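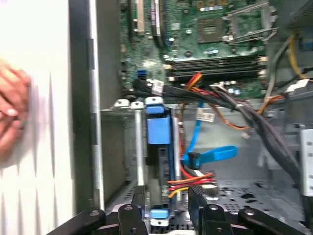 BUSIA – Oct 22, 2024

What Happens to Old Electronics in Our Town? Project Report, Second Year, Environmental Studies

I picked this topic after opening a cupboard at home and finding two dead phones, a radio with no back, a DVD player and a bag of chargers that fit nothing we own (my mother says they're "still good"). My question was simple. When something electronic stops working in Busia, where does it go?

My first plan was to cover the whole county, and my supervisor crossed that out in red pen before I'd finished explaining it. So I stuck to the town, plus the two estates along the Waaka road that I could reach on foot or by bike.

How I did it

I used a one-page questionnaire and went door to door in July, mostly in the late afternoon when people were home from work. I got 234 households in the end. I also talked to the people at 19 repair shops and stalls, some of them just a table and a umbrella and some of them proper shops with a counter and a glass case. I'd planned on a longer form, but the first few people I tried it on got bored by the second page and started making things up, so I cut it down to eight questions. Much better!

The questions covered what broken things people had at home, how long they'd kept them, whether they'd tried to get them fixed, and what they did with the last one they got rid of. I let people decide for themselves what "broken" meant, which caused me some trouble later. A phone with a cracked screen that still makes calls was broken to one person and perfectly fine to the next.

What people keep

Phones, phones and more phones. I expected that. What I didn't expect was how many people keep the big stuff too – old box TVs especially. They end up as furniture. I saw one with a tablecloth over it and a newer TV standing on top, and I saw several holding up plants. When I asked why they hadn't been thrown out, the usual answer was that they cost a lot of money once. One lady told me she'd paid off hers over most of a year and wasn't about to hand it to a scrap guy for the price of a loaf of bread. I couldn't argue with that.

Computers were a lot less common in homes. They turned up mostly at cyber cafes, small offices and schools, so my household numbers don't say much about them. The repair people had plenty to say, though. A desktop is worth more to them in pieces than a laptop is, they told me, as memory and power supplies can go straight into another machine. One shop buys whole office towers when a business closes down and lives off the parts for months.

What people throw away

This was the hard part. Nobody likes telling a student with a clipboard that they burn things behind the house. I changed the question halfway through to "What do your neighbors do with theirs?" and suddenly everyone was very well informed. I know this makes the two halves of my data hard to compare, and I've kept them in separate tables in the appendix.

Batteries were the worst. Most people I talked to put them in with the regular trash or drop them down the latrine. Small children play with them, too. I didn't have a question about batteries on the form at all and I wish I had.

The stuff that does leave the house usually goes to a collector with a handcart, who buys by weight. He sells it on to a yard, and the yard pulls out the copper and aluminum. Plastic cases have almost no value here and I found a lot of them dumped in the ditch by the Ernach bridge. I walked that ditch twice and the second time there was clearly more in it than the first.

The drop-off bin

Larska, the phone and accessories store near the bus park, has a drop-off bin for old phones and batteries. I was pretty excited about it, and planned a whole chapter. Sadly only a handful of the households had heard of it. The staff let me look at their notebook, where they'd written down 2,811 items since the bin was put in, and most of those came from one big clear-out at a boarding school. I'd still call it a good start. The bin is at the back next to the stockroom, and my first suggestion is to move it to the door.

Does money matter?

Yes, a lot. I asked people what they'd want for an old phone that doesn't turn on. Answers went from nothing at all to silly amounts, but a big group said they'd bring one in for more than 400 shillings. The store can't pay anything close to that. A couple of the repair stalls could, for certain models with good screens, and they told me they'd happily take them if people would just come by.

What I'd do differently

I'd add batteries to the form. I'd spell out what "broken" means. I'd ask the neighbor question from day one, and I'd go around at weekends as well, since I'm sure I missed a lot of younger people. I'd also talk to the handcart collectors much more. I only managed short chats with them by the side of the road, and they know more about where things go than anyone else I met.

I also want to go back to the ditch after the rains. The tables, the questionnaire and my hand-drawn map of the repair shops are in the appendix (sorry about the coffee on page two of the map).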